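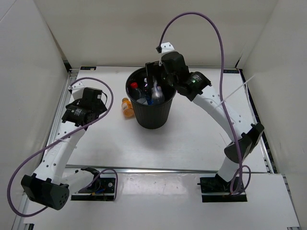 Black ribbed wastebasket with three bottles in it, small orange bottle next to it

Can I keep using a small wastebasket for empty bottles?

Posted by Nonov, July 2020

I use a ribbed black wastebasket for plastic bottles and it fills up fast. They stand upright and waste a lot of room. Should I crush them? And do the caps stay on? My building in Hultuswood only has pickup every 2 weeks.

Elaheh Esfahani
Check with your hauler first, the rules differ from town to town. Ours wants bottles emptied, rinsed and capped. If yours allows crushing, squeeze the air out and put the cap back on tight - otherwise they puff up again. Small bottles like the orange one can go in last to fill the gaps. I had the same trouble and moved to a 16 gallon bin in November. It holds 38 of our water bottles if I flatten them, and I take it down when it's full.

Farnus
caps on where I live. don't crush if you return them for deposit, the machine at our store won't take them

Bakhtiari
Just get a bigger can. Mine was 35 dollars.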